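Trade deals and the people who clap for them

October 26, 2019

I have now read the joint statement four times, once with a pencil. It runs to two pages and the word "partnership" is on both of them. If you missed the news, the governments of Grerkach and Turach have agreed to be friends again after eighteen months of taxing each other's tomatoes, and the foreign press is very pleased with everyone involved.

I am less pleased. I would like to be, because I live sixteen miles from the border crossing at Crabtree and the line of trucks there has ruined a good many of my mornings. But I've watched this sort of thing before, and the pattern is familiar enough that I've started keeping a folder.

First comes a quarrel. Somebody at a rally says something about the other side, usually about the people who cross over to pick fruit or clean hotels, and the crowd likes it. The speaker says it again in the next town, a little louder. By the third town it has become policy, or at least a thing the spokesman has to defend on the radio. Then the other side puts a duty on something, and we put a duty on something back. A year passes. Then there is a handshake, and the papers abroad write about maturity and courage, as if the two men shaking hands had found the fire when they got there.

I went back and looked at what was said in August, when the talks were supposed to be dead. Our minister told an audience that there was "no path" to an agreement. The agreement signed last week has the same shape as the one on the table back then. The quotas are the same. The inspection rules are the same, right down to a badly placed comma that my friend Yanling Lu, who translates this stuff for a living and has little patience for it, spotted in both versions. So either there was a path all along or the comma is a remarkable coincidence.

What changed was the coverage. In August the editorials in the big foreign dailies were turning sour on us. A couple of them used the word "hostile," which our government hates. They had been calling us the sensible country in a rough neighborhood for so long that we had come to think of it as a natural resource, something we could draw down forever. Then a few of them stopped saying it. Eight weeks later, a handshake.

I'm not saying the deal was done to please newspapers. I'm saying I'd like someone to give me a better explanation, and so far the ones I've heard have come from people who were paid to give them.

Take the growth numbers. The ministry's leaflet promises that trade through Crabtree will rise by 60 percent. Sixty percent of what? Over how long? The leaflet doesn't say. If you start counting from the worst month of the dispute, when hardly anything moved, then 60 percent gets you a few more trucks and a nice chart. If you start from the year before it all began, it would be a real achievement and I would happily eat this post. I wrote to the ministry to ask which it was. They sent me the leaflet.

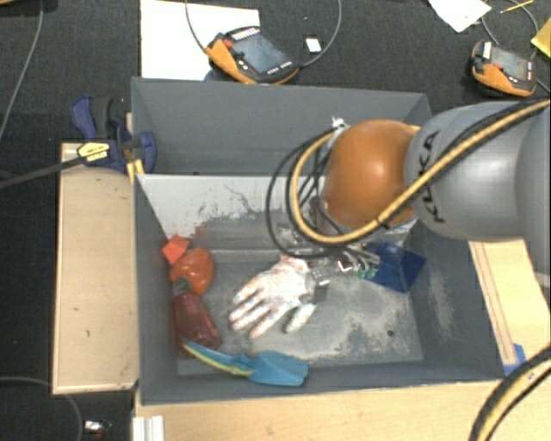 A KUKA robot arm reaching into a gray bin.

The leaflet also talks a great deal about "modern industry," which is the phrase both governments reach for when they would rather not discuss farm workers. I notice that modern industry never has to stand in line for a permit. Goods get a whole chapter in the agreement, with schedules and annexes. People get a paragraph, and that paragraph says the two sides will "continue their dialogue."

That was the part the quarrel was about! It was never really about tomatoes. It was about who gets to cross and what is said about them once they have. Teresa Abreu has been making that point in her column for years, and she made it again last week, and the letters page called her gloomy. Gloomy isn't wrong. She had a list of the promises made after the previous handshake, with the dates they were due, and I went through it hoping to catch her out on one or two. I couldn't.

To be fair to the other camp, Fredy Arango has been arguing that a thin deal is better than a trade war, and that you can't fix everything in one document. I had coffee with him and he put it well. The growers on both sides need buyers now. The packing sheds can't wait for the politicians to become nicer people. I agree with nearly all of that. Where we part ways is on what happens next, because Fredy thinks a small agreement makes a bigger one more likely, and I think it makes everyone feel the job is finished. He bought the coffee, so I let him have the last word there, but I'm taking it back here.

There's also the matter of Sosico, the port down the coast, where the new joint customs office is meant to go. I drove past the site. There is a sign with two flags on it and a fence. The same sign was up under the last government with a different year painted on it, and you can see the patch. I am told that work begins "soon." The foreign correspondents who wrote so warmly about the handshake did mention Sosico, in the future tense, and I don't think any of them made the drive. It's a dull drive, I'll give them that.

My real complaint is with us, the readers. We get offended when a paper on the other side of the world says something harsh, and then we glow for a week when it says something kind. In both cases it was written by someone with a deadline and a hotel bill who had spoken to the same handful of people. Nikola Golob left a comment under my last post saying that reputation matters, that investors read these things, that a country can't just ignore how it looks. Fine. But if we only behave well when somebody is grading us, I don't know what the grade is supposed to be measuring.

The agreement has to be voted on by both parliaments, and ours has set aside one afternoon for it. I'll be watching for whether anyone asks about the permits paragraph. I'll also be watching the line at Crabtree, which this morning went back past the gas station and most of the way to the feed store, the same as it did before the handshake.

Comments are open. If you work at the ministry and know what the 60 percent is a percentage of, my address is on the contact page.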